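Granside Home Help
Furniture and Floors > Tables and Countertops

Dull patch and small dark spots on a finished wood table – strip it or leave it?

Posted July 4, 2021 by flemcombe_renter

I bought a used dining table in March from a secondhand place in Flemcombe. The top is pale wood with a fair amount of figure in the grain. The seller didn't know what kind of wood it was or what had been put on it. There is a clear coat of some kind.

Two problems. First, there is a dull patch near one end, a little bigger than a dinner plate, where the shine is gone. It feels slightly draggy when I run my hand over it. Second, there are a few small dark spots near the middle. They don't wipe off with a damp cloth and I can't feel them with a fingernail.

So far I have tried dish soap and water, then a spray furniture polish. The polish made the dull patch look better for a day and then it went back to how it was.

My brother-in-law says to sand the whole thing down and put on oil. I live in an apartment with no garage and would have to do it on a balcony. I would also like to keep using the table. Is there something short of sanding that is worth trying first? And are the spots in the wood or in the finish?

Posted by Arancibia Woodshop
Member, 38 helpful votes

Don't sand yet. You need to know what the finish is before you do anything else, and it takes a few minutes to find out.

Pick a place no one sees, such as the underside of the edge if it was coated too. Put a little denatured alcohol on a cotton swab and hold it there for a minute. If the finish goes soft or sticky, it is probably shellac. If nothing happens, try lacquer thinner on another hidden place. Lacquer will soften quickly. If it wrinkles or doesn't react at all, you probably have a varnish or polyurethane. Open the windows and keep both away from the stove.

Then get the polish off. Most spray polishes leave silicone or oil behind, and new finish will not sit flat over that. Mineral spirits on a clean rag, wiped in the direction of the grain, turning the rag often. Do it twice and let the table stand overnight. In a lot of cases the draggy feeling is old polish and kitchen grease, and it goes away at this point. 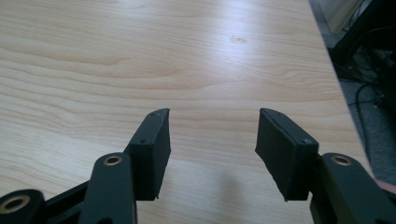 If the patch is still dull the next day, the surface of the finish is worn or scuffed. You can even it out without going down to the wood. Rub the whole top lightly with a very fine gray abrasive pad, with the grain, no pressure to speak of. Wipe off the dust. Then use a thin coat of paste wax and buff it after it hazes over. The whole top will end up satin and you lose some shine, but it will match from one end to the other. If you want the gloss back, you would have to put on a fresh coat, and for that skip the wax.

About the spots. If your fingernail slides over them, they are under the finish or in it. Under the finish they could be mineral marks that grew in the tree, or iron stains from a can or a wet screw that got in through a tiny crack. You can't reach either one without removing the finish over it. I would leave them alone – on a figured top they don't draw the eye much.

Stripping is a last resort. You also don't know if the top is solid or veneer. Look at the end of the board from the side. If the grain lines on top don't carry over onto the end, assume it is veneer and keep the sander away from it.

Posted by nenach_dave

I had the same thing on a desk. Used mayonnaise and left it on all night. Worked fine on a white ring from a cup, did nothing for the dark spots. Smelled for a while. Cheap to try I guess.

Posted by pinecone14

Agree with the first reply about testing. I would add one thing. If it is polyurethane and you do decide to recoat, do the whole top. I tried to fix one patch on mine with 1,000 grit paper and a wipe-on poly, and the edge of the repair shows from every chair. It took 3 coats over the entire table to hide it, with a day between coats.

Also, the balcony is not great for this. Pollen and bugs land in it. I did mine in the bedroom with the window open and slept on the couch.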